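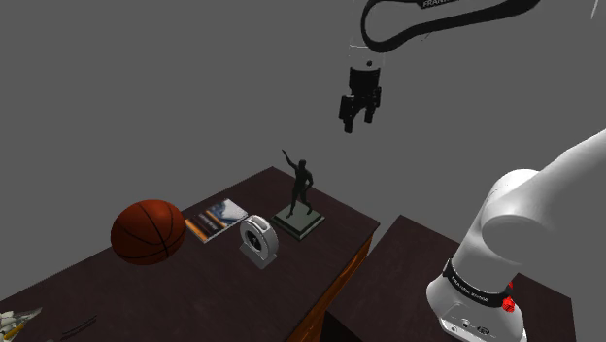 Temps de lecture : 2 min

La succession Gosselin

Huguette Gosselin est morte en février, un mardi, jour des poubelles, et laissait derrière elle deux nièces, un beau-frère et une table.

Il y avait aussi la maison, mais la maison, on s'était entendu dessus en dix minutes. Marlene Lavoie la vendrait, Francine Perron vérifierait que Marlene la vendait, et Réjean Robichaud donnerait son avis à tout le monde. Restait la table.

– Elle me l'avait promise, dit Marlene.

– À moi aussi, dit Francine. À Noël, devant la dinde.

– À Noël, elle t'avait promis la dinde.

Réjean, qui avait mangé sur cette table tous les dimanches pendant 17 ans sans jamais la regarder, déclara qu'elle datait de Louis XV. On lui demanda d'où il tenait ça. Il répondit que ça se sentait.
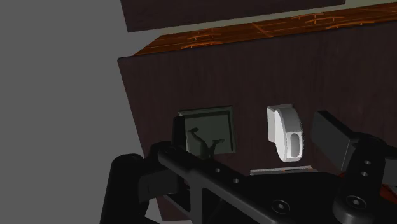 On fit donc venir Katalin Bodnár, experte en mobilier, qui facturait 380 dollars la visite et gardait son manteau. Elle passa la main sur le plateau, s'accroupit, se releva, demanda un verre d'eau. Les nièces la suivaient des yeux comme on suit un chirurgien dans un corridor.

– Vous y tenez beaucoup ? demanda-t-elle enfin.

Mauvais signe. Francine prit un mouchoir par précaution.

– Elle est jolie, poursuivit madame Bodnár. Bien entretenue. Je dirais 400 dollars, à quelqu'un de pressé.

Il y eut un silence pendant lequel Louis XV quitta la pièce.

– Ça laisse 20 dollars, calcula Réjean.

– Prends-la, dit Marlene à sa cousine. Tante Huguette aurait voulu que ce soit toi.

– Jamais de la vie. Tu as toujours été sa préférée.

Elles se la donnèrent ainsi jusqu'à six heures, avec une générosité qu'on n'avait pas vue dans la famille depuis le baptême de Francine. Madame Bodnár attendait son chèque – elle avait une autre succession à Fetadby, des gens qui se battaient pour un buffet.

Ce fut Réjean qui l'emporta, faute d'avoir parlé assez vite. Il la mit dans son garage, entre la souffleuse et les pneus d'hiver, et chaque fois qu'un voisin passait, il soulevait un coin de la bâche.

– Louis XV, disait-il. Mais n'en parlez pas à mes nièces.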